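Clearing the table: sorting the small stuff at home
Speaker notes, Priredside library evening session
Talk by Aliki Tsoukalas

Before starting
Lights on at the back. Handout is on the chairs, one sheet, the rest is spoken. Jawad Baloch is taking questions from the floor and will pass them up. Keep the water jug off the display table this time.

Opening
Thank everyone for coming out in the rain. Say where I'm from: Nalley first, then Butport, where I've run the home sorting sessions for the past while. Tonight is about the table. Every house has one surface where things land. In a small flat it might be the table you eat at, and it might be in the same room as the bed. Wardrobes and garages are a different talk.

Ask for hands: who ate dinner tonight at a table that had something on it besides dinner? Wait for it. Put my own hand up.

What lands there
Cans, snack packets, the box something came in, a plastic tub with its lid, a bag that had something in it once. Then the odd thing that belongs in a kitchen drawer and never made it back. Say that most of it is small and light. That is why it stays. A chair in the wrong place gets moved because you trip over it. An empty packet can sit for a week.

Bring it to the middle
First step is to push the lot into one heap in the middle of the table. People don't like this step because it looks worse than before. Do it anyway. Spread around the edges, the things look like part of the table. In a heap you can see what you have, and you can get at it from any side if the table is round.

Leave the tablecloth on. I used to tell people to strip the table first and I've stopped. You end up with a cloth over your shoulder and nowhere to put it. The cloth can be shaken out and washed at the end, along with whatever is under it. Plenty of people keep a second cloth underneath for colour or to save the wood. Check that one too, it gets crumbs.

Two passes
First pass is rubbish and recycling only. Don't stop to think about anything you might keep.
Drink cans go in the container deposit bag if you keep one, otherwise the recycling bin. Tip out the last mouthful in the sink. Check with your own council about crushing them — some depots want the shape kept so the label can be read.
Cardboard boxes: open, look inside, flatten. Always look inside. I once flattened a box in Vaher with a set of spare keys in it and we spent the evening hunting for them.
Snack packets and wrappers go in the bin unless there is a soft plastics drop-off near you. Pick up the little ones. They slide under things and you find them in the washing.

Second pass is what's left, and each thing gets carried to where it lives. Carry it there then and there. If you start a "take to the kitchen" pile on the bench you've only moved the table.
Funnels: hang them by the rim on a hook inside the cupboard door. They don't stack with anything and they roll.
Scrubbers: by the sink if still good, in the bin if they've gone flat.
Tubs: lid on, in the cupboard. No lid, no tub.

The bed problem
This is for people in one room. If the bed is behind the table, the bed is where things go when you need the table. Then at night they go back on the table. I kept a tally for myself one April and my own pile made that trip 2 times a day. Spread a blanket over the bed in the morning and treat it as closed until night. It sounds fussy. It has worked for most of the people I've sat down with in Butport.

How long
Set a timer for 90 seconds for the first pass. You won't finish. Stop when it goes, have a drink, set it again. Go slower on the second pass.

Upkeep
Empty the table before the evening meal, every evening. If you miss a day, don't do double the next, just do the day.

Demonstration
Ask for one person to come up and do the first pass while I keep quiet. Hold my tongue. Then open the floor. Last slide stays up during questions. 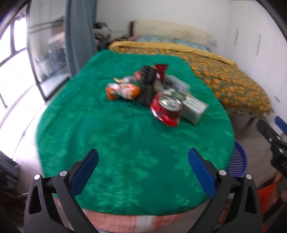 Jawad Baloch wanted it added to these notes that the timer was the part people argued with most, and that he would drop it for anyone with sore hands and let them do one kind of thing a night, cans first, then packets, then boxes.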